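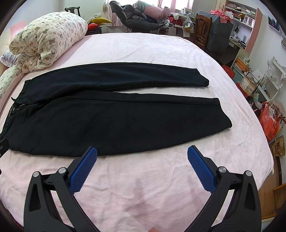

Posted by Marnie Oakes

Wednesday, May 22, 2024

So I've been trying to go a whole year without buying new clothes, and I'm 30 weeks in. I didn't mean to make a thing of it! I just got my card statement back in September, saw what I'd spent at Darnaria (online, mostly at night, mostly on tops I wore once) and felt a bit sick.

The first month was awful. I kept opening the site on my phone without even thinking, the way you open the fridge when you're not hungry. Then I took my card details off everything and it got easier, mainly because I'm too lazy to walk down the hall for my purse.

What I do now is mend stuff. Badly, but I do it. My black pants have been hemmed twice, and the second time I did one leg while watching TV and had to unpick the whole thing. There's a thrift store over in Cludenberg that sells old sewing books for next to nothing, and I picked up one from 1943 that has 6 pages just on darning socks. I love it. It's very bossy.

I do miss the little thrill of a package on the porch, I won't lie. And I cheated once, for a wedding (shoes, on sale, I regret nothing). But I've put $508 in the vacation jar so far and my closet door closes all the way now, which it hasn't done since we moved in.

Next up is the zipper on my winter coat. If anyone has put in a zipper by hand, please tell me how, I'm scared of it.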